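Englisch als Firmensprache in einem kleinen Softwareunternehmen — geht das auch in der Provinz?

Gefragt im November von Dumitrescu
22 Mal geteilt · 7 Kommentare

Hallo zusammen! Wir sind eine Softwarefirma in Flultalden mit 26 Leuten und überlegen, ab dem neuen Jahr intern komplett auf Englisch umzustellen. Bei den letzten Stellenanzeigen kamen so viele spannende Bewerbungen von Leuten, die (noch) kaum Deutsch können, und es tut mir jedes Mal leid, da absagen zu müssen.
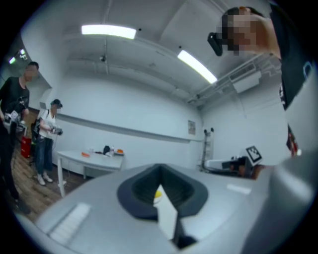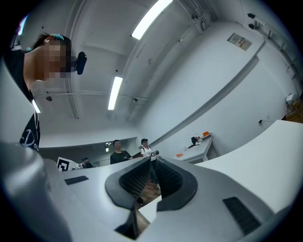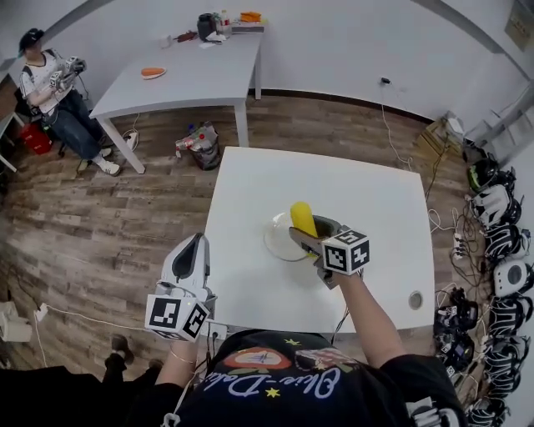
Handgreifer, im dritten Bild mit Maiskolben

Die Entwicklung ist sofort dabei, Code und Tickets sind bei uns sowieso schon englisch. Sorgen machen mir Buchhaltung und Support, dort läuft mit den Kunden alles auf Deutsch. Hat das jemand in einem Betrieb unserer Größe schon gemacht? Alles auf einen Schlag oder Abteilung für Abteilung? Und wie haltet ihr es mit Verträgen und Betriebsvereinbarungen?

Felia
Ja, macht das! Wir haben vor zwei Jahren umgestellt und ich würde es sofort wieder tun. Bei uns hat es in Etappen am besten geklappt: zuerst alles Schriftliche in der Entwicklung, dann die Besprechungen, und erst nach einem halben Jahr die große Runde am Donnerstag. Der Support spricht untereinander bis heute Deutsch, das stört wirklich keinen Menschen. Wichtig ist nur, dass Protokolle und Entscheidungen auf Englisch im Wiki landen, sonst sitzen die neuen Kolleginnen und Kollegen daneben und bekommen die Hälfte nicht mit.

Unterschätzt haben wir den Sprachkurs. Wir hatten erst eine App bezahlt, die hat fast niemand länger als drei Wochen benutzt. Danach kam eine Lehrerin ins Haus, kleine Gruppen, während der Arbeitszeit — und plötzlich haben auch die mitgemacht, die sich vorher gar nicht getraut haben, in der Besprechung den Mund aufzumachen! Bietet den Neuen umgekehrt unbedingt Deutsch an. Im Büro kommt man ohne durch, bei der Wohnungssuche und auf dem Amt eher nicht.

Arbeitsverträge haben wir zweisprachig, zwei Spalten nebeneinander, und im Vertrag steht, dass die deutsche Fassung gilt. Lasst da aber jemanden vom Fach drüberschauen, unsere erste Vorlage war ziemlich holprig.

bitschubser68
geht schon, aber fragt vorher eure leute. bei meinem alten arbeitgeber kam das per rundmail und zwei aus der buchhaltung waren im frühjahr weg

Eltov
Noch eine Ergänzung zum Thema Wiki, weil ich das gerade hinter mir habe: Übersetzt bitte nicht den ganzen Altbestand! Wir haben nur die Seiten übertragen, die im letzten Jahr noch jemand geöffnet hatte, das waren am Ende 68, und den Rest ins Archiv geschoben. Vermisst wird davon bisher nichts. Legt euch gleich am Anfang eine Wortliste an, gerade für eure Fachbegriffe. Bei uns hieß dieselbe Maske eine Zeit lang »form«, »mask« und »screen«, je nachdem, wer das Ticket geschrieben hatte. Viel Spaß bei der Umstellung, und schreib gern im Frühjahr mal, wie es läuft!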